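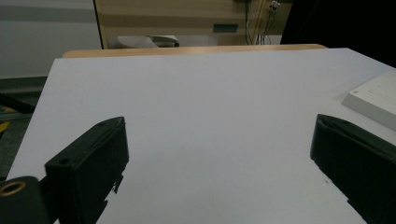 View from the handheld gripper, fingers open over the white table.

Handheld demos: does trimming the approach help or hurt?

trokach_bench wrote:
Hi all, long post, so get a coffee first. I've been collecting demonstrations with a handheld gripper since August, and the picture up top is one still from that set. The task is picking up a small flat carton and putting it down square to the table edge. We have 1,172 demos now, and a good share of every one of them is the part before anything gets touched: open fingers, a lot of white tabletop, the person making up their mind.

So I trained the same policy twice. One got the full recordings, the other got them trimmed so each starts shortly before the fingers begin to close. On our arm the full version finished 27 of 34 trials and the trimmed one finished 2. I had to go and sit down for a minute after that! I was so sure the waiting was dead weight.

My reading is that the approach is where the policy learns to find the box at all, especially when it sits way off to one side of the view. Has anyone else tried this?

camov wrote:
Lovely write-up, and thank you for posting the bad number along with the good one. I don't think you can pin it on the approach yet, though. If your trimmed demos all start close to the carton and your trials all start far from it, then the trimmed policy is being asked about places it has never seen. Try starting the arm where the trimmed demos start and run the 34 again.

trokach_bench wrote:
Fair, and I'm a bit embarrassed I didn't think of it. The trials all start high and back, much like the still. I'll run it.

Hashemi wrote:
I'll disagree with both of you a little, in a friendly way. We trim, and we've had good luck with it, but we only cut the stretches where the hand is holding still and keep all the travel. Those pauses taught our arm to hover over the table like it had forgotten why it came in (my kids do this at the fridge). Your trim threw out the travel along with the pauses, and those are two very different things to lose.

camov wrote:
How do you decide what counts as still? Our hand tracking drifts enough that a person standing like a statue looks like they're moving.

Hashemi wrote:
A speed cutoff, plus a look through the ones near the line by eye. It's slow and I grumble through all of it.

Adelino Pacheco wrote:
Newer here, so forgive me if this is old ground. With a plain pale table and a white box on it, couldn't the policy be leaning on the background? In your still there's a wood strip along the far side and cables hanging behind. Those would be easy things to steer by, and the full recordings would show more of them.

trokach_bench wrote:
Good question, and welcome! It could be, yes. I can hang a sheet behind the table and run the full version again. If it drops a lot, I owe you one.

camov wrote:
I'd do the sheet after the start position test, one change at a time, or you'll be back here with two mysteries. Prollum has a thread further down the board on background swaps that's worth your evening.

trokach_bench wrote:
Will do. Start position first, then Hashemi's way of trimming, then the sheet. I'll post the counts in this thread.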